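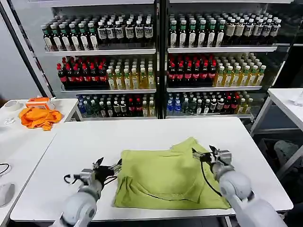 ¿Cada cuánto hay que revisar los extintores de un local pequeño?
Una mirada al mes por parte de quien abre, y una revisión de empresa mantenedora según marque el contrato. Lo primero casi no se hace y lo segundo se firma demasiado deprisa.

LISTA DE COMPROBACIÓN CONTRA INCENDIOS Y EVACUACIÓN
Local Dantas, planta baja y altillo
Revisión de abril, de 7:30 a 9:00
Revisa: Odair Batista
Acompaña: Corey Mahuika

Claves: C = conforme, NC = no conforme, P = pendiente de prueba

1. Extintores

1.1 Accesibles y a la vista: NC
El del pasillo trasero estaba detrás de una pila de cajas. Me dicen que las cajas son de paso. En la revisión anterior también eran de paso.

1.2 Manómetro en zona verde: C

1.3 Precinto y pasador: C
El del altillo lleva un precinto de otro color. Mistell afirma que es válido. Que lo ponga por escrito.

1.4 Etiqueta de la última revisión: NC
La del extintor 276 es ilegible. Una etiqueta que no se lee no acredita nada, por mucho sello que tenga.

2. Salidas y recorridos

2.1 Puerta principal: C

2.2 Puerta trasera abre sin llave desde dentro: P
Abre, pero hay que empujar con el hombro. Según el parte de Norkus está «ajustada y probada». Probada por quién, no consta. Repetir con la puerta descargada y con alguien que no conozca el truco.

2.3 Anchura libre del pasillo: C
Medidos 1.230 mm en el punto más estrecho, una vez apartadas las cajas del 1.1. Con las cajas puestas no lo doy por bueno.

2.4 Escalera del altillo: NC
Segundo peldaño con la banda antideslizante levantada. Cinta adhesiva encima, que no es una reparación.

3. Alumbrado de emergencia

3.1 Piloto de carga encendido: C

3.2 Funciona al cortar la corriente: P
Se cortó el circuito durante 10 minutos y dos luminarias se apagaron antes de acabar. El proveedor Cestthorpe sostiene que era falta de carga por un corte nocturno. Puede ser – no he visto registro de ese corte. Nueva prueba tras un día completo de carga.

3.3 Rótulos de salida: C
El del fondo, torcido. Se lee.

4. Instalación eléctrica (solo inspección visual)

4.1 Cuadro cerrado y rotulado: NC
Falta el rótulo de dos interruptores. Corey sabe de memoria lo que cortan, pero Corey tiene vacaciones.

4.2 Regletas en cadena: NC
Una enchufada a otra en el almacén. Retirada en mi presencia. Veremos en la próxima.

4.3 Diferencial, botón de prueba: C

5. Documentación

5.1 Plano de evacuación expuesto: C
Corresponde a la distribución actual, salvo el tabique nuevo del aseo.

5.2 Registro de simulacros: NC
Aparece uno con todas las firmas hechas con la misma letra. No lo acepto como simulacro. Hay que hacerlo, anotar la hora y que firme cada cual.

5.3 Teléfonos de aviso: C

Plazos
Los puntos 1.1 y 4.2, inmediatos. El 2.4 y el 4.1, antes de la próxima apertura de mes. El 1.4 y el precinto del altillo, cuando conteste Mistell, y si no contesta se cambian los equipos.

Los pendientes 2.2 y 3.2 no pasan a conforme con un correo. Se repite la prueba estando yo delante.

Conforme con lo anotado: C. Mahuika, con reservas en el 5.2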